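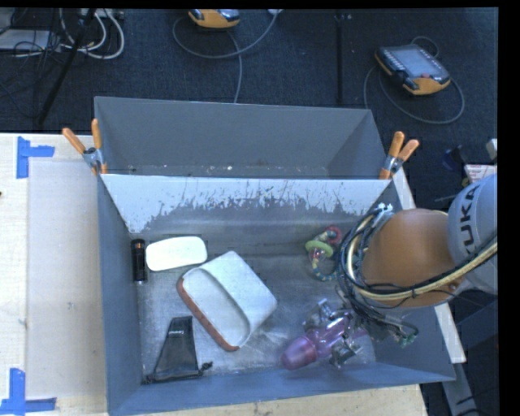
Reading time: 4 min

Storage Bin and Tote Inspection - Checklist with Comments
Devley stores, Endport site
Prepared by Zlata Yatsenko
Last revised 14 July 2019

Scope

Applies to all open-topped bins, stacking totes and parts trays in use at Endport, including those held at benches. Lidded chemical containers are covered by a separate sheet. Cardboard is not inspected; it is replaced when soft.

Complete one sheet per bay. Mark each line Pass, Fail or N/A. A Fail needs a comment. Initials alone are not accepted as a comment.

1. Rim and corners

1.1 Rim free of cracks when flexed by hand. Pass
1.2 Corners free of splits. Fail
Comment: Bay 8, two Louro totes split at the lower corner. Withdrawn and tagged.
1.3 No sharp edges or burrs along the rim. Pass
Comment: Run a gloved hand along the full length. Burrs on the underside of the lip are missed by eye.

2. Walls

2.1 Inner walls free of cracks and holes. Pass
2.2 Surface wear noted and graded. Pass
Comment: Scuffing and pale wear near the top of a wall are graded A (cosmetic) if the surface is sound under the fingernail. Grade B if flakes lift. Grade C if the wall gives under thumb pressure. Grade B stays in use for dry goods only. Grade C is scrapped.
2.3 Walls not bowed. Pass
Comment: Measure at mid-length with a straight edge. Limit is 18 mm on the long side.

3. Base

3.1 Base flat, sits without rocking. Pass
3.2 Base free of grit, swarf and loose scraps. Fail
Comment: Bay 4000, debris in several totes listed as clean. Tip out and wipe before refilling - do not blow out with an air line.
3.3 Drain holes clear, where fitted. N/A

4. Bins placed side by side

4.1 Adjoining rims level with each other. Pass
4.2 Clamps or clips, where used, seated squarely on both rims. Pass
Comment: Spring clamps are acceptable on benches. They are not acceptable on racking or on anything that is wheeled. Check that the tips are present on both jaws; a bare jaw marks the rim.
4.3 Clamp handles do not project into a walkway. Pass

5. Loading and stacking

5.1 Load label present and legible. Fail
Comment: Labels from the January batch are fading. Drunent has been asked for replacements. Until they arrive, write the limit on the end panel in paint pen.
5.2 Contents below the rim. Pass
5.3 Mixed small items kept out of stacked bins. Pass
5.4 Stack height within the painted line. Pass
Comment: Line in the north aisle is worn and needs repainting. Some 200 mm of it is missing at the door end.

6. Withdrawn items

6.1 Failed bins tagged and moved to the cage. Pass
6.2 Tag states bay, fault and grade. Fail
Comment: Two tags read "broken" with no bay given. The items cannot be traced and have been scrapped without entry. Tags must be filled in at the bay.

Actions carried forward

Replace split totes in bay 8 - stores.
Clean and recheck bay 4000 - day shift.
Repaint north aisle line - site maintenance.
Fit Drunent labels on receipt - stores. Recheck line 5.1 once fitted.

Completed sheets go in the tray outside the Devley office. Keep the carbon copy in the bay folder until the next inspection has been signed.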